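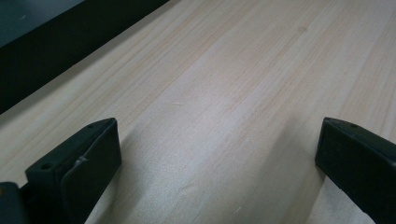

Posted by Gönül Aksoy, Household Tasks Group, Fustska
Applications open through July

Participants wanted: table and counter chores, paid sessions

Fustska is looking for 70 people to do ordinary chores with a hand-held gripper. We want to know which household and shop-floor jobs a machine could take over now, which ones it could take over with better training, and which ones should stay with people for the time being. Most of the work happens on a tabletop. You do not need any background in robotics.

Where things stand

Our last round compared people and machines on 2138 attempts at chores such as folding a dish towel, sorting flatware, wiping down a board and putting lids on jars. The machines did fairly well when every item started in the same place. They did badly when a towel was bunched up or a lid sat at an angle. Picking up a thin, flat item from a bare wood surface was the weakest of all, and people using a two-finger gripper found it hard too. How they got around the problem is what we would like to see more of. Some slid the item to the table edge. Others pressed down on one side and pinched the other.

We do not expect to report that housework is solved. A machine that can clear a table on four tries out of five still leaves somebody to clear the table.

What you would do

Each session lasts two hours, with a break in the middle. You will hold the gripper in one hand and work through a list of chores at your own pace. One block uses kitchen items, one uses laundry, and one uses small shop parts such as washers, cable ties and boxed fuses. You will repeat each chore several times with the items set out differently. After each block you rate how hard it was and tell us what you would have done with your bare hands.

Dropping things is fine. Please don't practice at home beforehand.

Who can take part

- Adults 19 and over
- Able to stand or sit at a table for an hour at a time
- Comfortable squeezing a handle repeatedly - if you have a wrist or hand condition, talk to us first
- Left-handed people are especially welcome, as we had very few last time
- People who have worked in cleaning, laundry, stockrooms, food prep or home care are encouraged to apply

You can't take part if you work for Fustska or for Cloutier, who supply the shop parts, or if you live with someone who does.

Schedule and pay

We ask for 6 sessions over three weeks. Morning sessions start at 9:30 and evening sessions at 5:45. You are paid for each session you attend, at the end of that session, and there is a bonus for finishing the full set. Bus fare and parking are covered. If you stop early you keep what you have earned.

Recordings

The gripper has a camera on it that records the table and the items in front of it. There is no sound. We keep your name apart from the recordings, and you can ask to have yours deleted up to a month after your last session.

How to apply

Send a short note to Yeison Correa at the Fustska front desk, or leave one in person. Tell us which hand you use, which start times suit you, and any chores you have done for pay. A résumé is not needed. Katsuhiko Kobori runs the first visit, where you can try the gripper and ask questions before signing anything.

Sessions are held on the ground floor, with step-free entry from the parking lot. Please ask if you need a lower table or a different chair.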